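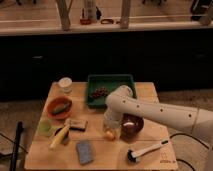 Chapter 4
Blocks

Learning goals

After working through this chapter you should be able to:
describe the usual order in which children's block building develops
explain why unit proportions matter in a block set
tell solitary, parallel and shared building apart in a written observation
plan a block area that adults can also walk through

Key terms: unit block, bridging, enclosure, parallel play, stable base, loose parts

4.1 The toy that does nothing

A block has no button. It doesn't light up, name the colors in two languages or congratulate anyone. Put it on a shelf beside a talking fire truck and most adults will reach for the truck, usually about a week before they start hunting for a screwdriver to take the batteries out.

Teachers of young children have stayed loyal to blocks anyway, for reasons that range from the well supported to the sentimental. This chapter tries to sort one kind from the other. Blocks have been credited at various times with teaching geometry, patience, democracy and good posture. The case for geometry is fairly good. We will leave posture alone.

Consider what a three-year-old does with a new set. She carries the blocks somewhere. Then she carries them back. To an adult who paid for them this looks like poor value, but carrying is the first stage of block play and it can last for weeks. The child is finding out that long ones are heavier than short ones, that four is too many for one arm, and that a block dropped on a foot is the same block as before while the foot is a different foot.

Stacking comes next, along with laying blocks in rows. Then comes bridging, in which two blocks are set apart and a third is laid across the gap. Bridging is harder than it sounds. The gap has to be shorter than the roof, and a child who hasn't worked this out will often try the same short roof several times, pressing harder each time, a method also popular with grown-ups closing suitcases. Enclosures follow, and after them patterns, named buildings and, at five or six, long arguments about zoning.

The order is fairly steady. The ages are not, and students should resist writing "delayed" in the margin because a four-year-old prefers carrying.

4.2 A case: the Otero Street room

Much of this chapter draws on notes kept at the Otero Street Nursery by Clem Pryor, a teacher with small handwriting and a high tolerance for noise. Over one school year, beginning in September, Pryor logged 1573 separate episodes of block play among 63 children. An episode began when a child touched a block on purpose and ended when the child left, slept or was collected.

The room had a set of 133 blocks made by Kekell, all cut to a single unit system: the double is twice the length of the unit, the half is half of it, and so on down to a small triangle that was mostly found in coat pockets. A second set, from Hasen, had been donated and was cut to no system anyone could identify. Pryor kept both out for the first term. Children building with the Kekell blocks could fill a gap with two halves and be rewarded with a level roof. Children building with the Hasen blocks got a roof that leaned, and either changed the plan or announced that it was a slide.

It would be tidy to report that the Hasen set taught nothing. Sombat Thongdee, who later coded the notes, marked 66 episodes as "extended problem solving," and a fair number of them involved the awkward blocks. A child who can't rely on halves has to look closely. Thongdee's view is that a room should own one good set and a small box of misfits, and that the misfits should arrive second. We return to this in Section 4.5, where Pryor disagrees.

4.3 Before you read on

Find some blocks. A borrowed set will do, and so will offcuts if they have been sanded. Sit on the floor and build something for ten minutes without photographing it. Write down the first thing that fell and what you said.

Keep the page. You will need it for the observation exercise at the end of the chapter, when you will be asked to describe a child's reaction to the same event in neutral language.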